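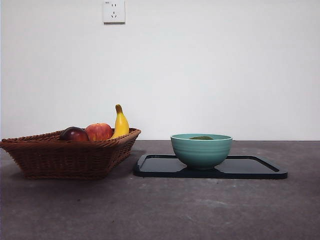 Wicker basket and wall outlet, Bukhari Street flat

Ticket: Internet drops every evening, Kotis router, Drokside line
Opened: 21 February 2020
Status: open, waiting on Drokside
Category: Home network / intermittent

Hi all, me again. I know there's a long thread on evening dropouts already, but mine doesn't match the first post in there and the pinned message says to open a new ticket if that's the case, so I did!

What happens: the connection is great all day. Video calls, music, big downloads, no trouble. Then sometime after dinner everything goes to mush. Pages half load, the TV app spins, and if I run a ping to the Drokside gateway it goes from 16 ms to over 700 ms and stays there for a few minutes. Then it either recovers by itself or drops out completely and I have to wait for the router to find the line again. The internet light on the Kotis goes orange while this is going on. The Wi-Fi light stays green the whole time, which made me think early on that the Wi-Fi was fine and the line was the problem, but I've been wrong about this stuff before so I tried it all anyway.

Setup: Drokside 100 Mbps plan, their modem, my own Kotis router, one long flat on the third floor in Grerkberg. Thick walls. Laptop, a couple of phones, TV, a printer that mostly sulks.

What I've tried so far, in order:

Restarted everything. Modem first, wait until its lights settle, then router. It worked for one evening and I got all excited and told everybody it was fixed. It was not fixed.

Changed the Wi-Fi channel. The building is packed with networks (I stopped scrolling) so this seemed like a good bet. I moved off the automatic setting and picked a quieter one by hand. Speeds in the bedroom got nicer, so I'm keeping it, but the evening drops carried on exactly like before.

Plugged the laptop straight into the router with a cable. Same thing, same orange light, same awful pings. So that's Wi-Fi off the hook, I think?

Plugged the laptop straight into the modem, no Kotis at all. I had to call Drokside to get them to accept a different device and was on hold for ages. Dropped that evening too. I was kind of relieved, to be honest, as I paid for the router myself and really did not want it to be the router.

Swapped the cable between modem and wall for a new one. The old one had a kink in it near the plug that I'd never noticed, with a bit of the outer jacket rubbed through. Things were better for two nights, and then back to the usual.

Took out the splitter. There was a little splitter behind the bookcase left over from whoever had cable TV here before. I'd walked past that bookcase a thousand times. With it gone the signal numbers on the modem page moved up a bit, and the drops are shorter now, but they still come.
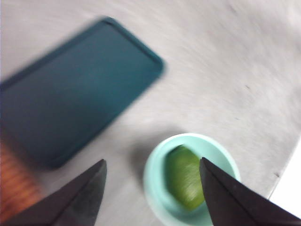
Teal tray on the gray tabletop

Modem log, from the worst evening. I'm typing this out by hand because the page won't let me copy it, so forgive any slips:

Lost sync, retrying
Upstream power high
Sync restored
Lost sync, retrying
No response from gateway
Sync restored

The "upstream power high" line is the one I keep coming back to. From what I've read on here, it means the modem is having to shout to be heard at the other end, and that usually points to something bad between my wall and the street. A loose connector, water in a junction, that kind of thing. It only shows up in the evening though, and I don't get why. Would a cold evening be enough to do that? Or is it more likely to be everyone in the building getting home and streaming at once?

Update 1: Called Drokside again and read them the log. First person wanted me to restart the modem. I restarted the modem. Second person was a lot more interested and ran a test on the line while we talked, and said the levels were "borderline" and that they'd put me down for a technician. No time given yet.

Update 2: Thanks for the replies! To answer the ones I can: yes, firmware on the Kotis is current. No, I haven't got a second modem to try. Yes, I did tighten the connector at the wall plate, finger tight and then a tiny bit more with a wrench. And no, the neighbors below are with a different company so I can't compare with them, sorry.

Update 3: Had a completely clean evening yesterday, and then tonight it dropped twice during a movie. Log looks the same as before, upstream power line and all. I've saved a photo of the modem page each time so I have something to show the technician.

Leaving this open until they've been out. If anyone on Drokside in Grerkberg is seeing the same log lines, please post yours, along with which part of town you're in.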